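**Ticket 738: gripper opens by itself during hand-guided demos**

Opened by: Jhosep Mosquera
Date: Sep 15, 2018
Station: Imar, bag picking
Status: open, workaround in place

**Problem**

When I record a demo with the leader arm, the gripper lets go for a moment on the way up out of the bag. I am still squeezing the handle when it happens. The toy drops back in and the demo has to be thrown away. Out of 30 demos this morning I lost 6 that way.

It doesn't happen when I replay a saved demo. It doesn't happen over the flat board either, only when the wrist is deep in the bag and turned.

**Log**

1. Restarted the Narkisum recorder and the arm controller. No change.

2. Swapped the leader handle for the spare from the Fahmy station. Same fault, so the trigger is fine.

3. Plotted the trigger signal against the gripper command for the bad demos. Trigger is steady. The command drops to zero for 4 samples and then comes back. So the fault is between the two.

4. Checked the wrist cable. With the arm reaching down and the wrist past a quarter turn, the plug at the last joint is pulled tight. Wiggled it by hand in that pose and got the same drop on the plot.

5. Re-routed the cable with more slack and moved the tie one joint up. Recorded another short set, rope toy and plush mouse only. No drops. Didn't get to the green block, which needs the most wrist turn, so I don't count this as fixed.

**Side issue**

Old demos from August were recorded with the drop in them and some were kept, because the toy happened to stay in the fingers. If the policy was trained on those it may have learned to open early. I'd like them filtered before the next Drarkness training run. Search for any gap in the gripper command while the trigger is held.

**Notes for whoever records next**

- Leave the rim of the bag rolled out and taped. If it stands up straight the wrist catches it.
- Don't go past a quarter turn until the new cable is fitted.
- If the gripper lets go, stop and delete the demo. Don't pick the toy up again in the same recording.

Longer cable requested. Bag and toys are staying on the board for the block test, which I'll run with the same settings as step 5.
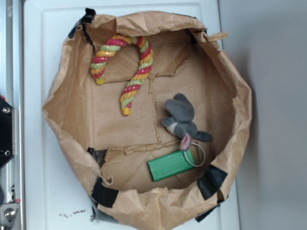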